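Tradel Chair Assembly Notes

README, last touched Thursday, August 26, 2021

What's in the folder

Notes on putting together the Gondness, a white plastic chair that comes as a frame, four legs and an instruction sheet drawn by someone who had never been introduced to the chair. Everything gets built upside down on a black sheet with the glass-fronted cabinet behind it.

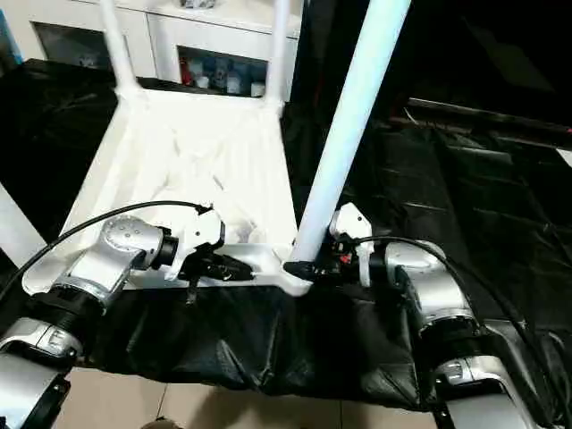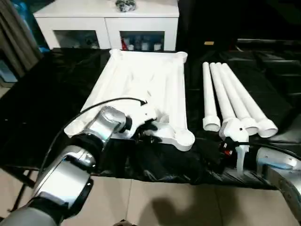
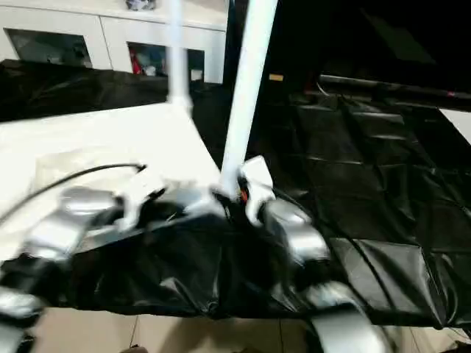
Which leg goes in first?
Start with any corner you can reach without leaning over the others. The sheet insists on the back left, but the four sockets are the same and the chair has never noticed.

Files

notes.txt - one line per build, in order
parts.csv - part names, with the supplier's name and then the one we use
faults.txt - longer than notes.txt

There are 789 lines in notes.txt. The first 100 were typed up from paper and the spelling is original.

Fields in notes.txt

build: running number
corner: where the first leg went
fit: 0 to 6, where 0 is a leg that falls out when you breathe and 6 is a leg that will be buried with the chair
redo: how many legs had to come back off
remark: free text, mostly printable

Known problems

Fit scores drift upward in December. We'd like to credit practice, but that was also when the Vistberg batch arrived, and those legs have a slightly wider collar. The two haven't been separated.

"Front" means the front of the finished chair. In early lines it means whichever side was facing the person typing - treat corner as a rumor there.

Parts.csv lists the same coupling under 2 names. Bergeron calls it a foot sleeve, Gondness calls it an end cap, and merging them broke the lookup, so both stay.

A leg pushed in at a slant will score well and then wobble once the chair is turned over. Builds scored before turning have "pre" in the remark, when someone remembered.

Use

Copy it, change it, keep the column order. Corrections to faults.txt are welcome and will be added to faults.txt.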